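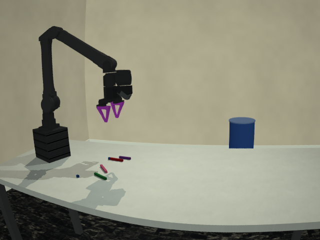

Search this site Enter keywords Go

Reused office furniture to fit out Pruvthorpe business units

June 8, 2026

Print this page
E-mail this page

The first floor of the former seed warehouse in Pruvthorpe will be furnished almost entirely with second-hand desks, tables and storage when it opens to small firms in November.

The building's owner, Isum, has signed an agreement with the furniture reuse company Zumano to supply all six of the units on the floor, along with the shared kitchen and the meeting room at the top of the stairs. Repairs and new tops will be made by the Vondráček workshop, which has been on the industrial estate behind the station for many years and mostly makes shop counters and school benches.

Under the agreement, Zumano will collect furniture from offices that are closing or moving and bring it to its store for sorting. Anything sound is cleaned and put back into use as it is. Frames with damaged tops go to Vondráček, where the old top comes off and a new one is cut to the same fixing holes. Pieces beyond repair are broken down for parts, and screws, feet and cable trays are kept in bins by size.

Isum said it had looked at buying everything new and had gone as far as asking for prices. The delivery times quoted for new desks ran past the opening date, and the cost of the chairs alone was more than had been set aside for the whole of one unit. A smaller order for new task lighting has gone ahead.

In all, 80 desks and tables are needed. Zumano had 56 of them in store by the end of last month, most from an insurance office that gave up a floor of its building in the spring. The rest are expected to come in over the summer. If they do not, Isum will open with the units at the rear of the floor part-furnished and fill them as tenants arrive.

Height and colour

Second-hand office desks tend to come in a small number of heights, and the differences between them cause more trouble than the colours do. Two desks a finger's width apart cannot be pushed together to make a bank. Zumano measures each one as it comes off the van and writes the height on a tag underneath, and desks are then grouped by height before anyone looks at the finish.

Colour has been dealt with more loosely. Beech-effect tops were the standard choice in offices for a long time and make up much of what is given away. Tenants who have been shown round so far have asked for white or light grey, so the Vondráček tops will be pale, and the older beech ones will go into the kitchen and the post room. Darker tops, of which there are only a few, have been put aside for the meeting room.

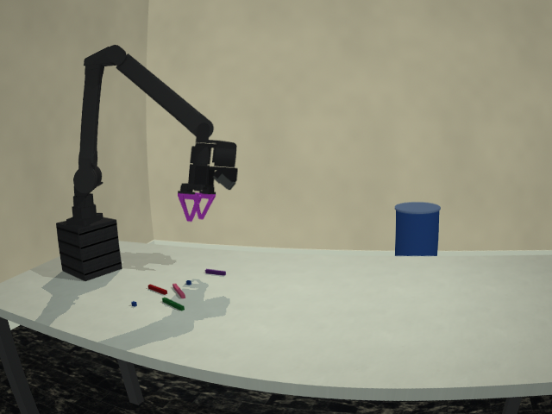

A pale, light grey table top with small objects on it.

The new tops will have a matt finish. Glossy tops show scratches sooner and throw back light from overhead fittings, which a tenant in Isum's other building had complained about. Edges will be lipped in the same colour. The workshop will keep a stock of matching lipping so that knocks can be put right on site, and Isum's maintenance staff are to be shown how to do it.

Chairs are being handled separately. Zumano replaces gas lifts and castors as a matter of course but will not reupholster for this job – the time needed would have pushed the price close to that of a new chair. Seats with torn or badly stained fabric will be left out. The company expects to turn down a good many, and has asked local employers to send photographs before offering any more.

What tenants will get

Each unit will be let with a basic set of desks, chairs and lockable pedestals. Tenants can hand back anything they do not want and it will go to the floor's own store, a former grain office next to the goods lift, where other tenants can help themselves. They may bring their own furniture as well, provided it fits in the lift and leaves the fire doors clear.

There is no separate charge for furniture and it is not listed in the rent. Isum said it had tried a hire scheme at its previous building and found that the paperwork took longer than the furniture was worth. A deposit will be taken against damage.

Leases will run for a minimum of six months. After that tenants can stay on from month to month or sign for longer at a reduced rate. Applications from firms already based in Pruvthorpe will be looked at first, up to the end of the summer, and the list will then be open to anyone. Several of those who have asked for details work from home at present, and others are leaving rooms above shops on the main street that are due to be turned back into flats.

Work on the building

The warehouse was built for a seed merchant and later used to store carpets. It has stood mostly empty since the carpet business left, apart from the ground floor, which has been let from time to time for parking and storage. The first floor has good windows on the canal side and very few on the other, and the units have been laid out with desks along the canal and cupboards against the back wall.

Rewiring is finished and the new stair is in. The floor itself has been sanded but not sealed, and furniture cannot be moved in until that is done. Heating is the main job left. Pipes have been run but the boiler room on the ground floor still has to be cleared, and the contractor has asked for the yard to be kept free of vehicles while the old tank is taken out.

The yard gate on Malthouse Lane will be closed during that work. People on foot can still use the path along the canal – it will be narrowed by fencing for part of its length, and cyclists will be asked to dismount.

Giving furniture

Firms in the area with desks or storage to give away can contact Zumano through its website. The company collects free of charge where there are enough pieces to make up a load, and for smaller amounts asks donors to bring them to the store on weekday mornings. It cannot take safes, partition screens, glass-topped tables or anything that has been kept outdoors. Filing cabinets are accepted only with a key.

Household furniture is not wanted for the warehouse. Residents with tables or bookcases in good order are asked to use the reuse shed at the recycling site, which is run separately and has its own rules on what can be left.

Zumano said it was also looking for flat trolleys, moving blankets and ratchet straps, which go missing at every job and are always short by the time autumn comes. Any desks left over once the Pruvthorpe units are full will be offered to local schools and clubs. A list will be put up at the store, and those interested will need to arrange their own transport.

The units will be open to view once the floor has been sealed and the first furniture is in. Isum will give dates on its website and on the board at the yard gate.

Print this page
E-mail this page

Recent items

Canal path fencing to stay up through the summer
Library opening hours to change
New shelter for station cycle racks
Flats plan for rooms above main street shops
Recycling site: what the reuse shed can take
Market stalls to move during paving work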